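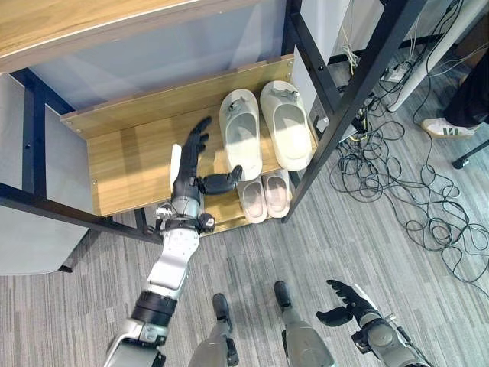 Sinéad Lynch

Hall storage: the shoe rack

This page covers the rack by the door, which was the last part of the hall to be sorted out. The rest of the hall (coat rail, key shelf, meter cupboard) has its own page. The rack is a Furnitstead kit, bought second-hand from Orla Moriarty when she moved to Espinoza Terrace, and it came without its instruction sheet. I have written down what I worked out during assembly in case anyone else has the same kit in the same state.

The boards are light wood with a visible grain and sit in a black metal frame. Each board has a low lip along the back edge. The lip goes to the wall. I fitted the first board the wrong way round and had to take out all the screws, so check this before tightening anything. The screw heads are silver and show at the front corners. Caps were available from the same maker but I have not bought any.

Slippers only on the lowest level. Outdoor shoes drop grit, and grit on a low board gets walked back into the house. The two cream-white pairs of feet in this household belong to adults, so the larger slippers go to the back and the small pink and white ones go in front, where a child can reach them without moving anything else. All toes point to the wall. The opening then faces the room and the slipper can be picked up by the heel.

Thick soles take up more height than expected. Measure the tallest slipper with its sole on a flat surface, add a hand's thickness for clearance, and set the board spacing from that figure. I measured the inside of the slipper first, which was no use at all.
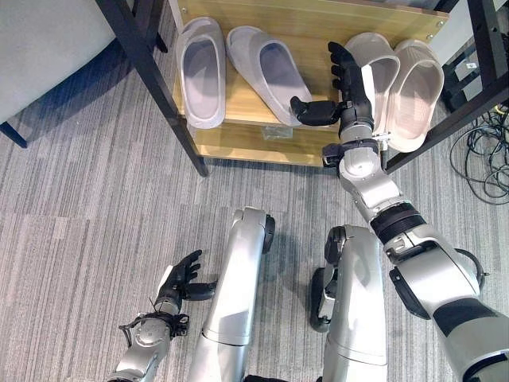

Grey slides are for guests. They are kept as a pair on the left of their board, and they go back to the left after use. The position matters more than the neatness, and one slide lying at an angle to the other is accepted.

The rack stands on the striped carpet and this caused the only real difficulty. On a hard floor the frame sits level with no adjustment. On carpet the legs sink by different amounts, and over the first few weeks of December the frame developed a slight lean. The remedy was as follows.

Empty the rack completely. Slacken the frame bolts by half a turn, no more. Press down on each leg in turn with the full weight of both hands. Put a spirit level across the top board, then front to back. Retighten the bolts, working diagonally. Leave it overnight and check again in the morning.

I repeated this after 2 weeks and it has held since. A felt pad under the worst leg would have been quicker, but the pads I had were from a Flundutent pack intended for chairs and were too small for the foot of the frame.

Cleaning is every Wednesday, with a dry cloth along the grain and then a damp one if needed. Dust gathers against the back lip. A soft paintbrush, 50 mm wide, clears it in one pass. I do not use spray polish on the boards, having tried Kendis on an offcut and found that it left the surface slippery.

Total spent on the rack was £78, including 5 replacement screws and the spirit level. The level should perhaps be left out of the sum, as it is now used all over the house.

Still to do: a boot tray for the other side of the door, and a hook for the long shoehorn, which at present lives on the coat rail.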